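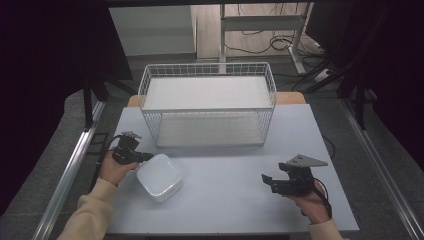 1/ Grip slip fault, Gillden handheld pair, 29 May 2019
Symptom: containers rotate in the jaws under light load. Width log reads closed, with no drop in closing force. Slip shows up at 400 grams and above.

2/ First suspect was the linkage. Haziq Siregar measured play at the bushings on both units. All within spec. Cables reseated, no change.

3/ Second suspect was the finger pads. They are black tape, two strips per finger, and the edges have frayed. Glossy plastic is the worst case for them.

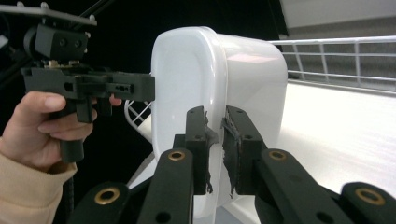 Can the width log catch this kind of slip?
It can't. Jaw width stays constant while the part turns, so the Tustia checker passes the take.

4/ We went back through 3,008 takes by eye and flagged 169. All of them involve smooth-walled parts. Wire and cardboard parts came up clean.

5/ Interim rule: retape when any edge lifts, and wipe the finger face with alcohol first. Pressing new tape over old

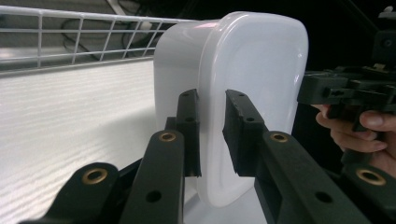
adds thickness and shifts the zero on the width reading by up to 2 mm. Strip to bare finger, retape, re-zero. Molded pads are on order, due in November.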